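Four Cups

Ilse had the kettle on before she had her coat off. Quarter to six, August, the kitchen already warm. Windows painted shut again. She'd told Detlef about the windows.

"Tray," she said.

"What tray."

"The red one. With the gold."

Detlef went looking. Cupboard under the sink, no. Top of the fridge, no, just the phone book and a dead wasp. He found it behind the bread box with a sheet of newspaper stuck to it and peeled the paper off slow, the way you'd peel a bandage. Wiped it on his shirt. She saw him do it and let it go.

Four people coming down to breakfast and then the truck at seven. That was the whole plan. Coffee, sit, say whatever they had to say about the house, get in the truck. Rainer had wanted to do it the night before but Rainer always wanted things the night before and then went to bed at nine.

The green mug was her father's. Nobody was going to argue that. The yellow was from the shop in Tramurau, the one by the ferry, and the cream one with the black handle had come free with something, tires maybe. She lined them up. Three. Opened the cupboard again and there was just the bare shelf paper, and the ring where the sugar used to stand.

"Where's the other one?"

"What other one."

"Detlef. The blue."

He looked at the floor. Then at the box by the door, box number 49, taped three times around, her own handwritting on it. FRAGILE KITCHEN.

"I'm not opening that," he said.

"No."

"I'm really not."

So a glass. She took it off the drainboard, held it up to the light. Fine. Somebody could drink water. Bastian could drink water, he was the youngest, he'd had water in that glass since he was six years old and sick with the mumps in the back room and their mother going up and down the stairs with it, up and down, all night.

Upstairs a door. Then Bastian's voice, loud, the voice of a man on his knees looking under a bed.

"Has anybody seen my earbuds?"

"No," Detlef yelled.

"You didn't even look!"

"I'm looking now. No."

Rainer came in with wet hair and the envelope from the lawyer. He put the envelope on the windowsill, then moved it, then put it in his back pocket. 3,445 dollars. That was what was left after the roof and the tax and the man who came about the well. Split four ways it was a used couch each. He'd said that on the phone, a used couch each, and Ilse had hung up on him and then called back and said she was sorry, and then they had both just breathed for a while.

"Is that Dad's?" Rainer said. The green one.

"You can have it. This morning. To drink out of."

"I don't need it."

"I'm putting it in the back by the yellow. Whoever takes it takes it."

Bastian on the stairs now, two at a time, then the creak on the fourth one, he always hit it. He had a fist closed around something. He stopped in the doorway and looked at the tray and his face did a thing.

"There's a glass," he said.

"The blue's packed."

"No, it's ok. It's my glass."
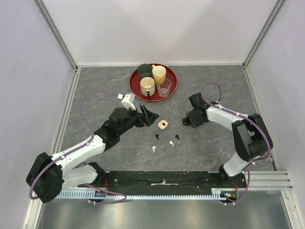 He had two pairs, that was the trouble, a black and a pale, and only the one case. He'd got the second pair for the bus, fourteen hours of bus, and then couldn't remember which pair held a charge. Rainer told him to throw out both. Detlef told him to put one of each in and let God sort it out.

"Where were they?" Ilse asked.

"In Mom's slippers."

Kettle going. She let it go a bit too long. She thought about the slippers, which she'd meant to pack and hadn't, and which were still next to the bed like someone might want them. Both of them pointing at the door.

"Did you leave them there?" she said. "The slippers."

"Yeah. Should I get them?"

Rainer looked at Detlef. Detlef looked at box 49.

"Get them," she said. "I'll hold them in the truck."

He went back up, and the fourth stair creaked. She poured the green one first, right to the top, more then anybody would want, and Rainer reached over and took it.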